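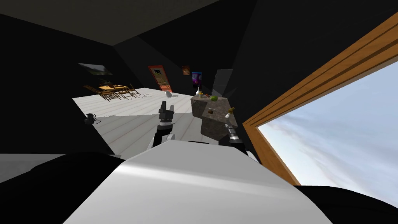
Who holds the accession registers while the reading room at the Ondieki museum is closed?

Kári Steinarsdóttir has them at the Borkus store, along with the loan book and both sets of keys.

I'm putting that at the top as several people wrote to me separately. The rest answers Oduor Rashidi's message from this morning.

> From: Oduor Rashidi
> To: museum-members
>
> I was told the regimental drums and the two signal lamps
> went out on loan to Plerker before the roof work started.
> I can't find them in the newsletter or in the minutes.
> Were they loaned or given? My uncle's family donated one
> of the drums and they would like to know. Also, is the
> lease on the store being renewed, and who is paying?

The drums and lamps were loaned. Ese Iyamu signed the form for our side and the Plerker people signed for theirs. The loan runs to December and can be extended once, in writing. The drum from your uncle's family still has its original tag number, and nothing on loan changes ownership. It should have been in the minutes. I left it out and will add a correction.

On the lease, the landlord has offered us 2 more years at the same rent. We have not signed. Kipchumba Obura wants the clause on water damage reworded first, after what happened to the map drawers. The rent comes out of the general fund. None of the roof money can be used for it under the terms of the grant.

There are 32 boxes of letters and pay books at Borkus still without a proper list. If you can read the older handwriting and have a free afternoon, write to Kári and not to me, she has the schedule. Bring pencils. Pens stay in the car.

The Rollora cabinet will not be moving with the rest. It doesn't fit through the side door, and taking the cornice off was quoted at more than we can spend this year.

Members who want a copy of the loan form can ask me for it off list.

Oduor Mwakyusa
Records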